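Guest Room, Second Floor

Photos by Shahnaz Wijesinghe
Posted Jul 18, 2020

Clivine is a house with a lot of bedrooms, and this set covers the big one upstairs. Malsha Weerasinghe picked the wallpaper and the bedding. Imtiaz Khondokar did the painting and trim. The room was last redone 67 years ago, and most of the work this time went into the walls and ceiling. We kept the dark wood because it was in good shape.

Click any picture for the larger size.

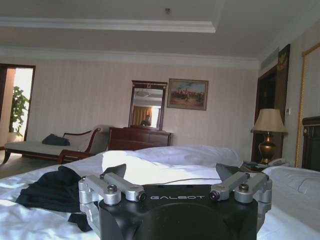
The sheets are plain white, from Prandent. Malsha tried a cream set first and returned it. She bought extra pillows at the same time, so there are enough for guests who like two. The quilted ones are firmer than they look, and she puts them on the side closer to the window. The wallpaper has a narrow vertical stripe in a pale color and came to $1,624 with delivery. Hanging it was slow work, mostly at the corners and next to the door frames.

Carpet is beige, same as before. It was cleaned in October and will stay until the hall gets done.

The ceiling is a tray style with stepped molding. Imtiaz filled the old cracks, sanded, and gave it two coats. The crown molding was painted last, after the paper was up.

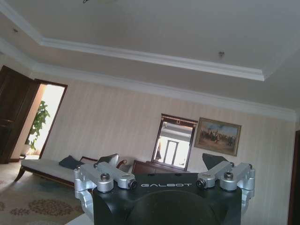 Tray ceiling and crown molding, guest room at Clivine.

Next set: the hall and stairs. Mizanur Ekanayake has the older photos of the house, almost 1,000 of them, and is still sorting through the boxes.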